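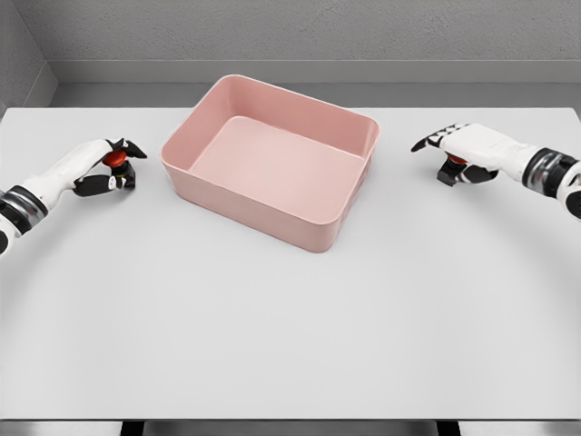

Where do all the left-behind umbrellas go? In Narnville, as of this summer, they go to a former shoe shop on Korletey Street, where anyone who gets caught in the rain can borrow one and bring it back when the sky has made up its mind.

NARNVILLE, June 30, 2019 - Flokier, the town's lending library for ordinary household things, today opens its umbrella desk to the public. It has 300 umbrellas in stock, most of them black, and a small number that were plainly bought at an airport in a hurry.

Borrowing is free for up to nine days. After that the charge is a polite letter, followed by a less polite letter. Members of the existing Flokier scheme can use their current card, and everyone else can sign up at the counter with a name and an address.

The umbrellas came from the lost property shelves of the Narnville buses, the swimming baths, two dentists and the Gremisard cinema, which had been keeping its share behind the screen since the winter. All of them had gone unclaimed for at least three months. Flokier wrote to each of the donors in January and had expected a handful of replies and perhaps a box or two. The first delivery filled the hallway and made the toilet hard to reach.

"People in this town will walk back a mile for a glove," said Fiifi Agbeko, who runs Flokier. "They will ring the bus station every morning for a week over a hat. An umbrella they simply let go. I have asked a lot of people about this and they all look slightly ashamed and then change the subject."

Repairs are in the hands of Sorin Lungu, a retired piano tuner who had never mended an umbrella before February and now has firm views on them. He has replaced ribs, sewn canopies back on to their tips and straightened a good many shafts. Those beyond help have been kept for parts.

"The cheap ones are easier," said Mr Lungu. "The expensive ones were made by somebody clever, and you have to work out what he was thinking. Usually he was thinking that it would not be windy."

Each umbrella has a numbered tag on the handle and a line in the ledger. The ledger is made of paper. Flokier did look at a computer system, and has put it on the list for next year, where it joins the roof and the sign.

Borrowers may ask for a long umbrella or a folding one, but not for a colour. This rule was brought in after a trial in spring, when 7 people wanted the same yellow one on the same wet afternoon and the conversation at the counter became rather personal. The yellow umbrella is still in circulation. It is given out in turn like the rest.

Not everybody in Narnville is convinced. Jocelyn Després, whose hardware shop stands across the road and has sold umbrellas for as long as it has sold anything, was asked for her opinion and gave it.

"I wish them well, and I have put mine up by a pound," she said. "If it is raining hard and there is a queue over there, people will pay the pound."

Flokier does not see itself as a rival to the shop, and has bought all its thread and glue there.

The umbrella desk follows the scheme's earlier loans of ladders, cake tins and folding chairs. Ladders remain the most borrowed item, and cake tins the most often returned with something still in them. The folding chairs are out until the middle of next month for a wedding, and Flokier asks people to stop ringing about them.

Anyone who believes that one of the umbrellas is theirs may come in and say so. They will need to describe it before seeing it. "Black, with a handle" will not be enough, though Mr Agbeko admits that it was the description offered by his own brother.

More umbrellas are welcome, working or otherwise. They can be left at the counter during opening hours. Please do not push them through the letterbox, which was built for letters and has already suffered.

Opening hours: 8am to 6pm, Monday to Saturday. If it starts raining at five to six, the door will stay open until the queue has gone.

Notes to editors

Flokier lends household goods to people living or working in Narnville. It is paid for by membership fees and a yearly jumble sale.

Mr Agbeko and Mr Lungu are both available for interview. Mr Lungu would prefer not to be photographed holding an open umbrella indoors.

Press contact: Ruan Mabuza, at the Flokier counter, Korletey Street, Narnville. Messages can also be left with Kofi Amissah at the Gremisard box office, who will pass them on after the late showing.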